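Assistant Women's Basketball Coach (Part-Time)
Skomska College Athletics
Posted in: Coaching, Part-Time, Seasonal

Skomska College is accepting applications for a part-time assistant coach with the women's basketball program. The position reports to head coach Malathi Alva and starts in August. Applications received by Saturday, May 10, 2025 will be read first. The posting stays open until the job is filled.

About the program

The Herons play a 26-game schedule in a four-year, non-scholarship league. The roster has 14 players, nine of them returning. Last season ended with a road loss at Ilesance in the first round of the league tournament. Home games are at Thomas Gymnasium, which seats 1066. We have one full-time coach and 2 part-time assistants. This opening is for the assistant who works with guards. The other assistant handles the post players and will be back.

What you will do

Run guard workouts before practice, Monday through Thursday
Prepare scouting reports for league opponents, usually one a week from December on
Cut practice and game film and have clips to the players by the next morning
Go to high school games and summer tournaments within driving distance and write up recruits
Answer recruiting email and help host campus visits
Travel with the team, including one overnight trip in February
Check study hall hours and pass them along to the academic office
Help set up and break down the gym on game days

Practice runs from 3:45 to 6 p.m. Expect most Saturdays from November through the end of the season. There is very little work in May and none in July apart from the team camp.

What we are looking for

A bachelor's degree, or one in progress with graduation before the start date. College playing experience or at least one season of coaching at the high school, club or college level. A valid driver's license and a record that lets you drive the team van. You will need to pass a background check and hold current CPR and first aid cards by the first practice. Experience with film editing software helps. We can teach you ours in a week if you have not used it.

We run a lot of ball-screen offense and press after made free throws. You do not need to have coached either one, but come ready to talk about how you would teach a young guard to handle pressure in the backcourt.

Pay and housing

The job pays a stipend of $11,500 in ten monthly payments. Mileage is paid for recruiting trips in your own car. Meals are covered on the road. A furnished one-bedroom apartment with a private bathroom is available in Otasen Hall from August 1 to the end of May at no charge. It is a 10-minute walk from the gym. Pets are not allowed. If you do not want the apartment, there is no cash in place of it. 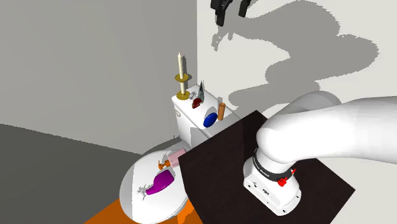 How to apply

Send one PDF with a cover letter, a resume and three references to Pavithra Kaimal in the athletics office. Put "WBB Assistant" in the subject line. At least one reference should be a coach you have played for or worked with. We will not call references until after a first interview.

First interviews are by video and take 30 minutes. Finalists will be asked to come to campus, watch film with Coach Alva and run a short guard workout. The college pays for travel to the campus interview.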